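About Volitz

Welcome, and thank you for wanting to know a little more about us than the price list will tell you. Volitz is a small company in Altidholm that makes and sells building sets for classrooms and kitchen tables, along with the loose parts that go in them. If you have ever knelt on the floor with a flashlight looking for one small gear that rolled under the couch, then you already know a good part of our business, and you have our sympathy.

We started out thirteen years ago with a single set, the Sasanton, and it is still the one most people write to us about. It has gears, axles, blocks and a base plate, and a child can build a working hand-cranked winch with it in an afternoon (or in ten minutes, if an older sister is in the room). In the beginning we sold only complete boxes. Then a school wrote in April of our first year asking whether they could please buy three gears, just three, and we put them in an envelope and mailed them off, and before long the envelopes had grown into a whole side of the company.

Today our parts list runs to 311 items. Gears come in eight sizes, and there are blocks, pegs, washers, cranks and a number of odd little pieces that belong to sets we stopped making years ago. We keep those for as long as we can. A school that bought a box of Sasanton parts when we were new should still be able to fill the gaps in it, and we are always pleased when one of those old boxes turns up in an order with its corners taped.

Most of what we do with a part, once it has been made, is look at it. We like to work over cloth, and over the years we have become rather fond of a certain blue-green. A bright part shows up well against it, small pieces don't skitter away the way they do on a bare tabletop, and it is kind to the eyes at the end of a long afternoon. It does crease, and it picks up every speck of dust in the building, so there is always a spare one in the wash.

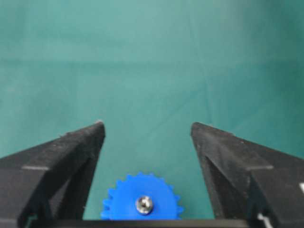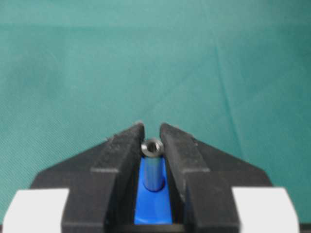
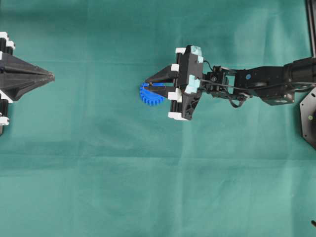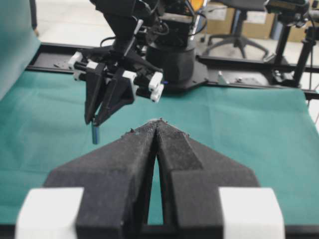
Green cloth and small parts: a blue gear in the third picture, a little blue-gray block in the fourth.

With a gear, we care about the teeth first. They should be square and clean all the way around, with no burr left on the rim, and the gear should turn easily against its neighbor without any wobble. Blocks sound simpler and are fussier than you would think – a block that is a hair too thick will spoil a whole row, and a child will notice it long before a grown-up does. Anything we have doubts about goes in a tub by the door and is ground up for the next batch.

Our building on Tennant Street has a shop at the front, a packing room behind it, and shelves on every wall that will hold one. You are very welcome to stop in. Bring the part you are trying to match if you still have its twin, or a drawing if you don't; we have matched pieces from pencil tracings, from a dent in a lump of modeling clay, and once from a very thorough description over the telephone. Teachers who are buying for a whole class should call ahead, so that we can have the trays pulled and a pot of coffee on.

We also mend sets. Send us the box as it is, however mixed up, and we will sort it, wash it, take out whatever is cracked, and send you a list of what is missing with a price beside each line. You can order all of it, or only the pieces you can't do without. Loose parts go out in paper envelopes with the part number written on the front, and we tuck in an extra peg or two, as those seem to be the first to go.

Orders, questions and pencil tracings can all be sent through the contact page.

Page last updated 6/17/18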